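Vavham Storage Cabinet, Tan-Brown

Product details

The Vavham is a floor-standing cabinet for workshops, utility rooms and back hallways. It ships flat in two cartons and goes together with the hex key in the hardware bag. Two people should do the lifting. Set aside an afternoon for the first one.

Each labeled compartment takes a plain paper strip. Print your own or write on the blank ones in the bag. A sheet of 15 strips is included, and refills are sold under Accessories.

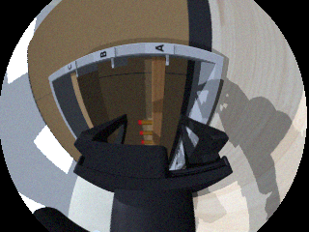

Brown front, dark recess, light-grey label strip.

The finish is wiped clean with a damp cloth. Do not use scouring powder or anything with ammonia in it. Small scratches can be covered with the touch-up pen, sold separately – ask for the Rudow shade, as the older Dursun shade is slightly redder.

Installation notes

Stand the cabinet on a level floor. If the floor slopes, put shims under the low side before you tighten the last bolts. Fasten it to a wall stud with the bracket supplied. Drywall anchors alone will not hold it.

Leave a gap of 3 inches at the back if the cabinet goes against an outside wall. Older basements especially need the air. Check that the tray can come forward without hitting a door or radiator.

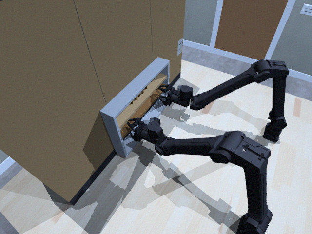
Glória Bastos writes that she put hers together alone and regretted it by the second panel. She also suggests leaving every bolt a half turn loose until the back is on, and she would like the manual to say so. It now does, on page 15.

Inserts

Dividers are ordered separately and lift out for cleaning. Use them to keep long stock apart from short offcuts, or to stand boards on edge. Measure the inside of your container first, and allow a little play so the divider can be pulled out by hand.

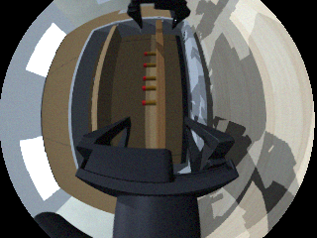
Dividers ordered with a cabinet travel in the smaller carton. Orders for dividers alone go by regular mail and usually take a few days longer in July, when the warehouse runs one shift.

Ordering

Item number: 2000
Divider set: 600
Lead time: 3 weeks
Warranty: 3 years on panels and hardware, not on finish

For spare parts, give the item number and the letter stamped on the panel. Write to Urs Koller at the parts desk. Questions on bulk orders go to Hannelore Lehner. Returns are accepted unassembled, in the original cartons.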